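Roltholm Robotics Club – gallery from our fall build

27 November 2020

Hi everybody! I promised the parents' list that I'd get the gallery up before the break, and I'm only a little late. I'm Rochelle Calloway, I run the after-school robotics club at Roltholm, and this is my second year of doing it without any idea what I'm talking about (the kids do, luckily). We started the fall with eight students and now we have 10, which meant another round of begging for laptops.

Our project this year is called Plonov. The kids picked the name, and I've heard three different explanations for it. The goal is a pair of grippers that can pack everyday stuff into a box, the way you'd pack an order to mail out. We're entering it in the Giritz Challenge, student division, and the entry has to be in by December.

A few notes on how the work has gone, with the pictures further down where I remembered to put them.

The rules first, for anyone who has asked me in the parking lot. The judges hand you a set of objects and a box, and you get six minutes. Hard things like blocks and cups score low. Soft things score high, and there's a bonus if the lid could still close on whatever you packed. Matvii Panasiuk read the rule book so many times that the staple came out.

Getting our fingers right took most of October. The first set was printed plastic and bent like a noodle. Idun Sjöberg redrew them over a long weekend as flat plates with an angled tip, and the shop teacher cut them for us in metal. They slide under things now! Or they do when the person holding them is patient.

And yes, a person is holding them. We do everything by hand first, one gripper in each fist, and we keep the recordings so that the software has something to learn from. It's slow. It's also the part that the younger kids like best, and there is a sign-up sheet with a lot of erasing on it.

Everything we tried to pack this fall went on a big list on the whiteboard. Socks were okay. The stuffed frog was a crowd favorite. The winter scarf was a disaster and Teodor Bråten would like it struck from the record, so consider it struck, Teodor.

Gloves got a whole section of that list to themselves. You'd think a glove would be like a sock, but the fingers flop wherever they want and the cuff rolls up on you, so you have to decide which end to go after. Cremilda Holanda says to come in from both sides and squeeze gently. Matvii says go for the cuff. They've been arguing since Halloween. 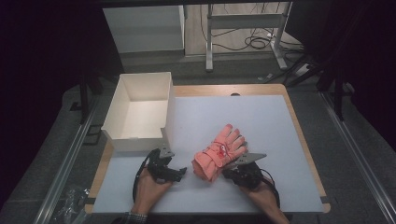 We set ourselves a target of 70 good recordings before the deadline, and I think we'll make it if no more cables get stepped on. Please, please remind your kids about the cables. I say it every session and I can see it going in one ear and out the other.

Big thank-you to Mthembu Hardware on the corner, who let us have screws and cable ties at cost and then threw in a free level. Idun has pretty much adopted it.

Still to do: label the recordings, write the two-page report (Cremilda and Idun have the draft – it's really good), and make the team poster. We need somebody with a decent color printer for that last one. If that's you, send me a note!

The club takes a couple of weeks off after the entry goes in, then we start again with the line-following carts. Permission slips are in the front office, same drawer as always.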